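Titgate bedding drive passes 2,000 items

30 Sep 2021

A bedding collection in Titgate has taken in 2578 items since it opened in April, well past the 2000 its organizers had hoped for by the end of the year.

The drive, called Cellemura, gathers used quilt covers, sheets, blankets and cushions and passes them to households moving into their first unfurnished apartment. It works out of a former shoe store on Qian Street and is open to donors on two afternoons a week.

Marlene Ehlers started the project after helping a neighbor's family move in with mattresses and nothing to put on them.

"People get offered tables and chairs pretty quickly," Ehlers said. "Bedding is what they end up buying, and for a family with kids that adds up in the first week."

Most of what comes in is clean and usable, she said, but a lot of it arrives as odd pieces. A quilt cover turns up without its pillowcases, or a fitted sheet without anything that goes with it. The project stopped trying to keep matching sets together in the early summer and now makes up each bed from whatever colors sit well next to each other.

That job falls mostly to Meifang Xie, who used to work in a fabric store. She lays the pieces out on a bed at the back of the shop before they are folded and bagged, so that a stain or a worn seam shows up before the bag goes out. Blues and pinks are easy to put together, she said. Large brown and orange prints from older households take longer to place.

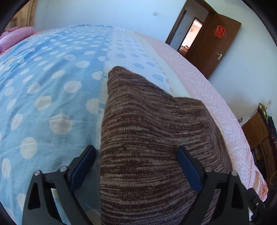

Polka-dot quilt cover, pale pink sheet and a brown cushion.

Cushions were not on the original list. They were added in June when donors kept bringing them anyway, and they now go out with most bags. Xie said knitted covers and plain weaves are the most useful because they can go on a bed or a couch. Cushions with a removable cover are preferred, as the cover can be washed before it is handed on.

Each bag holds a quilt cover, a sheet, two pillowcases and, if there is one, a cushion or a throw. Families can ask for a color or a size but are not asked to show proof of income. Referrals come from schools, landlords and the housing desk at town hall, and people can also walk in during opening hours.

Storage has been the main problem. The shelves left over from the shoe store are narrow, and quilts take up far more room than covers. Gunditix, a moving company based in Titgate, has lent the project space in its warehouse for the winter and will bring over a load of heavier quilts every other week.

Ehlers said single-bed sheets and children's covers are needed most right now. The drive has enough king-size bedding and is asking people to hold on to it until the new year – the same goes for curtains and bath towels. Pillows are accepted only if new and still in the wrapper.

Donations should be washed, dry and folded, with the size written on a piece of paper if the label is missing. Bags should not be left at the door outside opening hours.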